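Gearóid Cronin has been selling secondhand dishes in Trelldale for 17 years, and he still can't pass a church sale without pulling over. His shop used to be a shoe repair place, and when I visited in March it still smelled a little of polish, though he swears he can't smell it anymore.

"I started with my aunt's things," he told me, clearing a chair so I could sit down. "She had 86 pieces and no two of them went together, and I thought, well, who on earth is going to want this? And people came in and took it home by the armful!"

He keeps 4000 pieces now, between the shop and a barn out toward Dodville, and what he likes best is talking people out of matching sets. He'd much rather you bought one plate you love and then found it some company – a plain white with a blue, say, or two whites that don't quite agree. 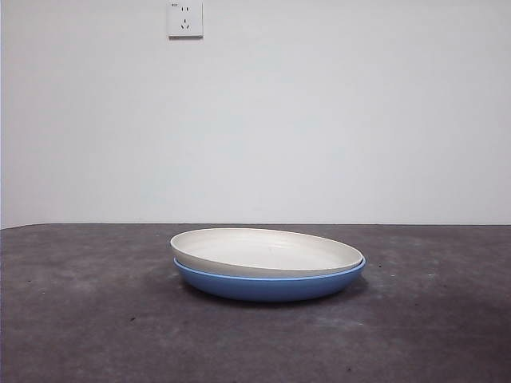 "You put a pale plate on a blue dish and all you need is that bit of blue showing at the edge," he said. "My mother would have called it a mistake. She had the full dinner service, and we ate off it at Christmas and were scared to death the whole time."

I asked what he eats from at home, and he laughed for quite a while. Supper is mostly soup, it seems, out of a chipped bowl he bought for 34 cents on a trip to Sokport (he still remembers the price, and he remembers the rain, too).

His business partner, Ezekiel Lindgren, joined us with coffee around then and had his own ideas about stacking. Never more than eight high, he said, and a paper towel between any two you'd be sorry to scratch.

"He's stricter than I am," Cronin said. "I'd have them up to the ceiling."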